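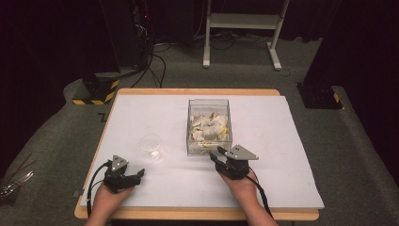
We'd been meaning to get over to the open day at the Flidgate smokehouse for a good couple of years, and this September we finally managed it. It's a bit of a trek if you don't know the lanes (follow the signs for the garden centre, then ignore the last one), but we were parked and queuing for tea by half past ten.

The tour goes off in small groups and takes you through the brining room first, where they were getting bacon ready, and then on to the two big smokers, Nerkis and Veloso. I never did find out where the names came from! Nerkis is the older one and does all the cold smoking - trout, cheddar, garlic, even butter - while Veloso is kept for the hot stuff, the ribs and brisket and chicken. They get through up to 3000 sausages in the week before a bank holiday, and having smelt them cooking I can well believe it.

After that there was a little class in the barn on doing ribs at home. I've always boiled mine first, as my mum did, and was told very kindly to stop. Take the skin off the back, rub them the night before, keep the heat low and leave the lid alone. My husband took notes on the back of the parking ticket.

Lunch was a brisket bun with pickled cabbage, and a spoonful of Marnine, their own sticky plum and mustard sauce, which I'd have happily eaten out of the jar. We came home with 2 jars of it, plus a side of trout and some smoked garlic that made the car smell wonderful all the way back.

The shop does get very full after lunch, so go there before the class if you want the streaky bacon. It had sold out by the time we got in, and I'm still a little bit sore about it.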